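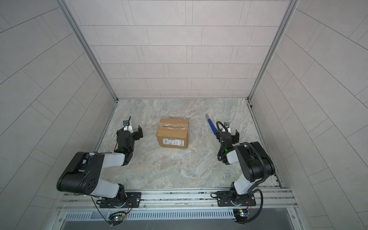
Karla Cuautle perguntou, no fim da aula passada, se a junta desencontrada é só uma questão de gosto ou se muda alguma coisa na parede, e confessou que em casa dos pais sempre lhe pareceu "mais forte" do que a junta a prumo. Fiquei a pensar na pergunta no caminho para casa e acabei por reescrever metade destes apontamentos à volta dela, portanto obrigado, Karla, e desculpem os outros se a ordem já não coincide com a do programa.

Revestimentos e Acabamentos
Apontamentos da aula 6: juntas, fiadas e paginação
Versão de 14 de dezembro de 2021

1. De onde vem o desencontro

O hábito de desencontrar as juntas vem da alvenaria. Numa parede de tijolo que trabalha à carga, cada peça assenta sobre duas de baixo e o peso vai-se espalhando à medida que desce. Se alinhássemos todas as juntas verticais, teríamos uma série de pilares encostados uns aos outros, e qualquer assentamento diferencial abriria uma fenda de alto a baixo.

No revestimento a história é outra. A peça cerâmica está colada ao suporte e quem a segura é a cola (e o suporte, claro, coitado do suporte, de quem ninguém se lembra até cair). O desencontro num azulejo retangular é uma herança visual: lemos a parede como se fosse construída, com fiadas horizontais contínuas, e o olho descansa nisso. A sensação da Karla tem, por isso, toda a razão de ser, embora a resistência propriamente dita se decida atrás da peça.

2. Meio ou um terço?

O desencontro a meio é o mais conhecido e o mais fácil de marcar. Funciona muito bem em peças curtas. Em peças compridas convém ter cuidado com o empeno: quase todas as peças longas saem do forno com uma ligeira barriga, e se pusermos o centro de uma ao lado da ponta de outra estamos a juntar o ponto mais alto com o mais baixo. Com luz rasante vê-se tudo! Nesses casos prefiram o terço, e leiam sempre a ficha do fabricante antes de desenhar a paginação.

A Sayaka Ikeda trouxe em setembro o levantamento do corredor Prerneck, que recomendo a quem ainda não o viu. São 2342 peças assentes a meio, com peça comprida, e o desenho em alçado está uma beleza. O problema aparece na fotografia tirada ao fim da tarde, com uma sombra em cada topo.

3. A cor e a largura da junta

Uma junta mais escura do que a peça desenha a grelha e denuncia cada desvio; uma junta do mesmo tom perdoa bastante e torna a parede mais calma. Eu gosto das duas coisas, conforme o dia, mas peço-vos que a escolha apareça justificada na memória descritiva e que não fique para o encarregado decidir à pressa.

Quanto à largura, resistam à tentação da junta zero. A junta absorve pequenas diferenças de calibre e dá alguma folga aos movimentos do suporte. Nos encontros entre duas paredes, e entre parede e pavimento, deixem junta elástica. A argamassa rígida no canto acaba muitas vezes por fissurar, e depois lá vem o cliente dizer que a casa está a abrir.

4. Começar a marcação

Marquem primeiro o eixo da parede e façam uma passagem a seco, no chão, com uma régua de fiada. Vejam o que sobra nas duas pontas. Se sobrar uma tira muito estreita, desloquem o eixo meia peça e tornem a ver. Numa parede com 3000 mm de comprimento isto demora poucos minutos, e já vi obras em que se perdeu uma tarde inteira por falta deles.

A primeira fiada raramente assenta no pavimento, que quase nunca está de nível. Fixa-se uma régua à altura da segunda, assenta-se dali para cima e corta-se a de baixo no fim, peça a peça.

5. Para trabalhar em casa

Desenhem o alçado da sala de águas do edifício Aneo à escala, nas duas versões (meio e terço), com as peças cortadas a tracejado. Quem escolheu o edifício Onishi faz o mesmo exercício na parede da escada, que é mais ingrata mas tem uma luz lindíssima. Juntem uma estimativa de peças com a margem de desperdício que acharem razoável e expliquem como lá chegaram.

As amostras Fuven continuam na gaveta de baixo do armário da sala de desenho. Podem levá-las, mas tragam-nas na próxima aula, por favor, com as etiquetas.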